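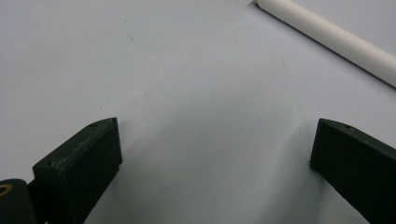

Pale grey, with a little lavender in it.

The Colour of Billano

The letter from the Melnychuk Prize came on 9th September, and Kasun Pathirana read it standing up in the hall with one shoe on. Then he read it again with no shoes on, and then he rang Gareth Sugden, who was up a ladder.

"They want the sky," Kasun said.

"Who wants what sky?"

"The Melnychuk people! They want a painting of the sky over Billano, the winter one, for the new ferry hall. The whole end wall, Gareth. The whole wall!"

There was a pause, and the sound of a man coming down a ladder one rung at a time.

"But it's grey," said Gareth.

Well, of course it was grey. That was what made it so marvellous. Kasun had lived in Billano for most of his grown life and had never once got tired of that sky. Visitors stepped off the ferry in January, looked up, pulled their hoods over their eyes and went straight into the café, and he always wanted to run after them. Look again! There was blue in it, up high, and down towards the water it went warm, like the inside of a shell. Some mornings there was a stripe of shade right across it from one headland to the other, so soft that if you stared straight at it you lost it. You had to look at a gull instead and catch the stripe on the side.

He had tried to paint it before, but only small, on the backs of things. Now he had a wall.

Gareth came round that evening with two bags of chips and a tape measure. He was a house painter by trade and had done the old ferry hall twice, both times in a shade called Milulness, which the council bought by the drum.

"Milulness is a good grey," he said, spreading the chips out on the table. "It covers in two coats. You could have the whole wall done and be home for the football."

"Milulness is one grey."

"How many do you need?"

Kasun licked the vinegar off his thumb and went to fetch the shoebox. It was full of cards, each one with a dab of paint on it and a few words in pencil. After rain. Before rain. Ferry late. Gran's kettle. He laid them out between the chips, row after row, and when he ran out of table he carried on along the worktop and over the top of the bread bin. Gareth walked along beside them, still eating. He stopped at the bread bin.

"This one's good," he said. "What's this one?"

"The morning you came off the roof."

"I remember that." Gareth held the card nearer to the lamp. "I was flat on my back in your mum's flower bed, looking straight up at it. It was exactly this. Blimey, Kasun, it was exactly this!"

After that there was no stopping him. He turned up every day in his overalls, long before it was light, and the two of them sat on the harbour wall with a flask and waited for morning. Gareth had mixed paint all his working life and had a nose for it. A touch of red, he'd say, just a breath, and Kasun would have said no, never, not red, and then they would put it in and there it was, the warm part, low down over the water! They whooped so loudly the first time that a man on the trawler Clamel came up on deck to see who had fallen in.

They argued as well. They argued for most of a week over whether the top should be cooler than the middle or the middle brighter than the top, and it took them that long to see they were saying the same thing. Gareth wanted a gull. Kasun didn't want a gull. Gareth painted a gull on a bit of cardboard and held it up against the wall at arm's length, moving it about and making the noise, until Kasun laughed so much he had to sit down on the dust sheet.

"No gull," he said, when he could speak.

"A boat, then. Small one."

"No boat."

"People like a boat."

"People will have boats. They'll have just got off one."

Gareth thought about that and put the gull in his pocket.

They did the last of it in January, with the heaters on and the big doors shut. The stripe of shade was the hardest. Kasun put it in with a rag wrapped round a broom head, walking backwards, while Gareth walked behind him with a hand on his coat so that he wouldn't go over the paint tins. When they reached the far side neither of them looked up. They went and stood by the ticket windows first, with their backs to the wall, and Gareth poured out what was left in the flask.

"Ready?" he said.

"No. Yes. Go on."

They turned round. Somebody had opened the big doors to let the morning boat's passengers through, and behind the wall and on either side of it was the real thing, all that huge soft light coming in off the water. A little girl in a yellow coat walked in holding her father's hand. She looked at the painting, then out through the doors, then at the painting again.

"They've left a bit of the wall off," she told him.

Gareth grabbed Kasun's arm so hard that he spilled his tea all down his front, and he didn't mind a bit.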